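Wandach Home Chore Simulator
Room-scale software for testing two-arm robots on household work

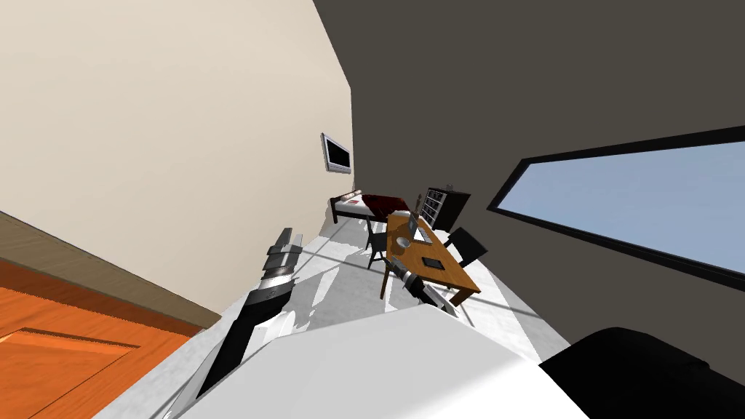 Wandach is a simulation package for teams building robots that are meant to work in homes. It runs on an ordinary workstation and scores a control program on chores before anyone tries them on a real arm. Janevski has developed it at the Dillton office since the first release, and version 5 is the current one.

What you can test

The chore library has 163 tasks. Most are short: clear a bowl from a table, close a laptop, push in a chair, pull a blanket straight on a bed. Longer ones join several of these together, such as tidying a bedroom that also has a work table in it. Each task comes with a start state, an end state and a time limit. You can edit all of them.

Rooms can be viewed from the robot or from a free camera. The view can be turned to any angle, and lighting and floor finish are set per room. Glossy floors are worth including in your runs, as reflections still throw off a lot of vision code.

Can machines do these chores yet?

Some of them, some of the time. On the Liltthorpe test set, our own baseline controller made 3271 attempts and finished 2755 within the time limit. Those were single-step tasks with rigid objects. Picking up a bowl is close to routine. Cloth is a different matter – blankets and sheets fail often, and a fold that passes in simulation may not hold up on a real bed. Chained chores are weaker again, as one bad grasp early on usually spoils the rest.

We don't recommend Wandach scores as proof that a robot is ready for a customer's home. They are useful for comparing one version of your software with the next, and for finding the tasks that need time on hardware.

What's included

Simulator and chore library
Room editor with furniture set
Two-arm robot model with swappable grippers
Baseline controller and the Liltthorpe test set
Log viewer with replay
One year of updates

Not included: mobile base drivers, speech, and food or liquid handling. A first set of liquid tasks is planned for September.

Licensing

Licenses are per seat. Schools can ask for a classroom license, which covers one lab and has no limit on student accounts. Trial copies have the full room editor but a smaller chore library. Contact the Dillton office for a quote or to move a license to a new machine.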